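Arkix, le robot qui plie le linge : retour de la journée portes ouvertes

J'ai hésité avant d'accepter l'invitation. Des machines à plier le linge, j'en ai vu passer plusieurs sur les salons, et le scénario se répète : un tee-shirt blanc posé bien à plat, un présentateur qui sourit, et une pile impeccable dont personne ne sait combien de prises elle a demandé. L'Arkix est présenté par Tilel comme un système de tri et de pliage « pour du vrai linge ». La formule m'a agacé, je suis donc allé voir, un mercredi de juillet, dans l'atelier Maillard où la société reçoit le public.

Première remarque, l'accueil est correct. Café, chaises, pas de musique tonitruante. Aurel Oprea, qui dirige les essais, a parlé quelques minutes sans diapositives, ce que j'ai apprécié. Deuxième remarque : on nous a tenus à distance de la cellule pendant une bonne partie de la matinée, derrière un cordon, et il a fallu insister un peu pour approcher. Je veux bien croire aux consignes de sécurité, mais une démonstration de pliage regardée de loin ne vaut pas grand-chose. Les plis ratés se voient de près.

Le linge, au moins, n'était pas préparé. Du gris anthracite épais mêlé à du rose imprimé d'enfant, le tout en vrac sur le plateau façon marbre, avec une manche ou une jambe à poignet froncé qui dépassait du tas. C'est à peu près ce que je sors de ma propre corbeille le dimanche soir. 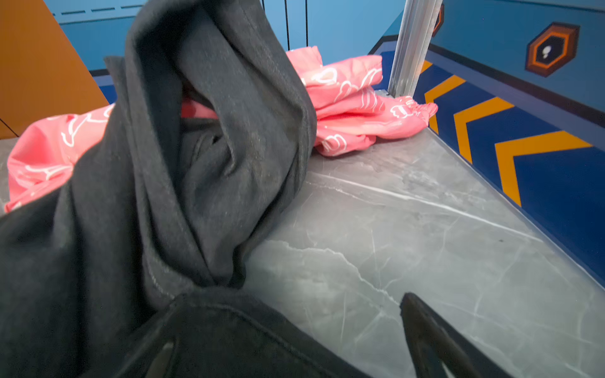
Combien de temps faut-il à l'Arkix pour plier un vêtement ?

Tilel annonce 48 secondes pour une pièce déjà isolée, et ne donne aucun chiffre pour une pièce prise dans un tas.

J'ai posé la question deux fois et obtenu deux fois la même réponse, avec la même courtoisie. Or tout est là. Plier un vêtement étalé, des bras moins chers le font depuis longtemps. Le sortir d'un tas, comprendre où est la ceinture, ne pas emporter le voisin avec, voilà le travail. Sur les 7 essais auxquels j'ai assisté, 4 se sont terminés par une pièce pliée sans intervention humaine. Pour les autres, un technicien a remis le vêtement en place à la main et relancé le cycle. Oprea n'a pas cherché à le cacher. Il a même reconnu que les tissus épais foncés lui donnaient encore du souci, les bords se distinguant mal les uns des autres.

Je mets ça à son crédit. Je mets moins volontiers au crédit de la maison la brochure posée à l'entrée, où l'on parle d'un « assistant autonome pour le foyer ». Autonome, avec un technicien à un mètre ? La même brochure compare l'Arkix à l'Altlow, son concurrent direct, dans un tableau où toutes les lignes sont gagnées par l'Arkix – comme par hasard, la ligne « linge en tas » n'y figure pas.

Côté bruit, rien à redire, on peut parler à côté sans hausser la voix. Les mouvements sont lents, parfois hésitants, avec des pauses au-dessus du tas qui finissent par lasser. Une dame à côté de moi a regardé son téléphone pendant tout un cycle et n'a pas manqué grand-chose.
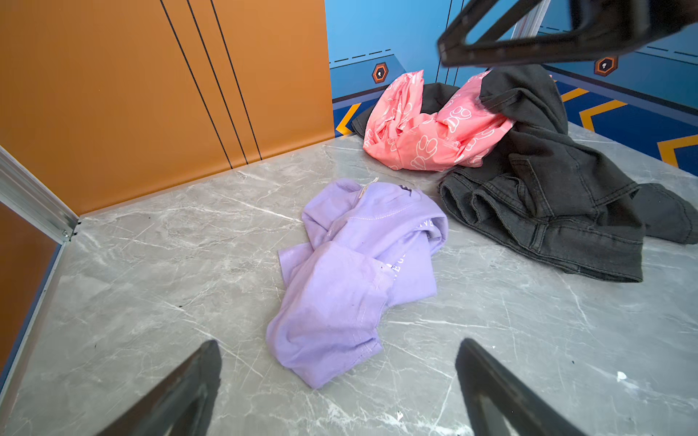
Reste la question du tri, que Tilel présente comme la grande nouveauté de cette version. Sur le principe, l'idée est bonne : plier pour tout remettre dans une seule pile n'aide personne dans une famille. Mais trier suppose de savoir à qui va quoi, et les indices sont maigres. Prenez le vêtement mauve, avec sa petite étiquette blanche près de l'encolure et un lettrage blanc dont les plis ne laissent lire que « IVE » d'un côté et quelque chose comme « REG » de l'autre. Moi-même, je ne saurais pas dire ce qui est écrit dessus, ni à quel enfant le rendre. J'ai demandé comment la machine s'y prenait. Par la couleur et la taille estimée, m'a-t-on répondu, le reste viendra dans une mise à jour. On ne m'a pas donné de date.

Le prix, maintenant. Pas d'achat possible pour l'instant, seulement une location à 900 euros par mois, installation comprise, réservée aux professionnels. Pour une petite blanchisserie, je ne vois pas le calcul tomber juste au rythme observé ce jour-là. Pour une crèche ou une maison de retraite, peut-être, à condition que quelqu'un soit déjà sur place pour rattraper les ratés, et que cette personne n'ait pas plus vite fait de plier elle-même.

Points positifs : du linge réaliste, une équipe qui répond franchement, un fonctionnement silencieux. Points négatifs : lenteur, tri rudimentaire, brochure à réécrire, aucun chiffre sur la saisie dans un tas.

Ma note : deux sur cinq. J'ai laissé mon adresse à Oprea pour être prévenu de la prochaine version, et je demanderai à apporter mon propre sac de linge.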